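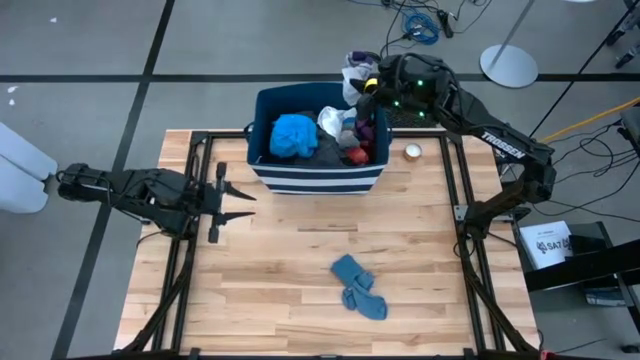 Light, warm-toned hardwood planks with the grain showing and a few darker knots.

How to Oil a Wooden Tabletop and Keep It Looking Good

Posted Monday, September 13, 2021

I put off oiling our kitchen table for years. I had it in my head that it was a job for people with workshops and aprons, and meanwhile the poor thing went grayer and thirstier every winter until the spot where we set down the bread board looked like driftwood. When I finally called a refinisher over in Prestthorpe, the quote was almost $125 for a table I could do myself on a Saturday with a can of oil and some old T-shirts. So I did, and I've done every wooden surface in the house since (including one or two that probably didn't need it).

First, is it an oil table?

Please check this before you buy anything. Oil only works if it can soak in, and a lot of tables are sealed with varnish or polyurethane, which it can't get through. Put a few drops of water somewhere out of the way and go do something else for a few minutes. If the water darkens the wood and sinks in, you're in business. If it sits up in beads, you have either a sealed top or one that was oiled fairly recently and is doing just fine.

A sealed top that's in good shape only needs a wipe with a damp cloth. A sealed top that's peeling has to be stripped first, and that's a longer story than I can fit on this page.

What you'll need

Hardwax oil, or food-safe mineral oil if you like to keep things simple
Sandpaper in medium and fine, plus a block to wrap it around
Lint-free rags, more than you think
Dish soap and warm water
Rubber gloves
A drop cloth or an old sheet
A bucket or can of water for the used rags

I've used both kinds of oil. Mineral oil is cheap and easy and you can't do much wrong with it, but it never hardens, and you'll be putting more on before long. Hardwax oil costs more and asks you to be a little careful, and then it leaves you alone for a good while. For the kitchen table I buy the Dollness clear matte from Matuvmont Hardware on Dolan Street. The satin is lovely too, only it shows fingerprints more than I care for.

Step 1. Wash it and let it dry

Warm water, a small squirt of dish soap, and a cloth that's been wrung out well. Go with the grain and don't flood it. Get into the seams between the planks, where crumbs like to pack themselves down — an old toothbrush or a wooden toothpick will bring them up. Rinse with a clean damp cloth and then leave the table overnight. I know it feels dry after half an hour. Leave it anyway.

Step 2. Sand, gently

Wrap the medium paper around your block and work along the length of the planks, never across them. Scratches that run across the grain hardly show while the wood is bare and then jump right out when the oil goes on. I learned this on a bench and I still see it every time I sit down to put my shoes on!

You aren't trying to take off much, just the gray and the roughness. Knots are harder than the wood around them, so if you push down hard on the area around one you'll end up with a little bump. Keep the block flat, keep moving, and let it glide over. Then do the whole top again with the fine paper, including the edges and corners, and finish by running your palm over everything. Your hand will find what your eyes miss.

A cup ring that hasn't come out by now may be deep in the wood. You can sand a bit more, spreading it out wide so you don't make a dip, or you can decide to be fond of it.

Step 3. Get rid of the dust

Vacuum with the brush attachment and follow with a barely damp rag. Wait until the surface is dry again. Any dust you leave behind turns into a sort of paste, and you'll feel it under your fingers at dinner.

Step 4. Put on the first coat

Stir the can well if you're using hardwax oil, and open a window. Pour a small puddle, smaller than seems reasonable, and spread it with a folded rag. Work on a couple of planks at a time from one end to the other. The color will deepen right away, and this is the part I love — all the little lines and swirls come up at once and you wonder why you waited so long.

Thin is what you want. Give it the soaking time on the label, then take a clean rag and wipe off everything that's still sitting on the surface. Be thorough about it. Oil left in puddles goes sticky and stays sticky, and the only cure is more sanding.

Step 5. Do it again

Let the first coat dry as long as the can says, and add some time if the weather is damp. Rub lightly with the fine paper, dust off, and put on a second coat thinner than the first. Two is plenty for most tables. If you have the chance, do the underside as well, so both faces take up moisture at the same pace and the top is less likely to cup.

Step 6. Deal with the rags

Please don't skip this one. Rags with drying oil on them can heat up and catch fire by themselves when they're left in a heap. Mine go straight into a can of water with a lid, and afterward to the hazardous waste drop-off. Your town may have its own rules, so give them a call.

Living with it afterward

Go easy for the first five or six days. Use placemats, skip the tablecloth, and mop up spills promptly. After that you can pretty much forget about it, apart from keeping hot pans on a trivet.

I do the water drop test every December before the holiday cooking starts. If the drops sink in, I give the top one thin coat, no sanding beyond a quick once-over with the fine paper, and it's ready again well before the pies come out.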